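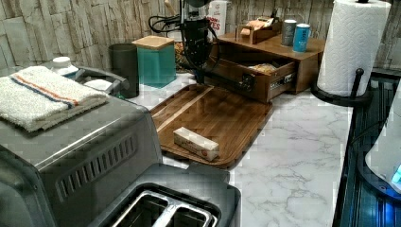 Kitchen counter task, with the gripper over the serving tray.

About the Husar Robotics Club

Husar is the after-school robotics club at Kadimetti High School. We are open to students in all grades, and you do not need to know how to code before you join.

The club was started by Ileana Pop, who teaches physics, and Cornel Gavrilă, who runs the machine shop. In the early years we built rolling robots for the regional maze event. We still enter it, but most of our time now goes to the household project, where students teach an arm to handle everyday things on a kitchen counter – boxes, cans, packets, drawers.

Students work in small teams. One team drives the arm and records each try. Another sorts the recordings and marks the ones that can be used. A third writes the code that learns from them. Teams switch jobs every term. So far this school year the club has recorded 2057 tries, and 1467 of them passed the check.

Pankaj Nishad leads the driving team and Kausar Abbasi keeps the code in order. Both are seniors. Tudor Radu, a former member, comes back in April to help judge our open house, where each team shows one task from start to finish. The hall holds up to 200 people and families are welcome.

We meet in Room 14 after the last bell and finish by 5:30. There is a small fee for parts, and the school office can waive it. Safety glasses are provided, and long hair must be tied back near the arm.

To join, pick up a form from Ms. Pop or stop by during a meeting. New members can start at the beginning of any term.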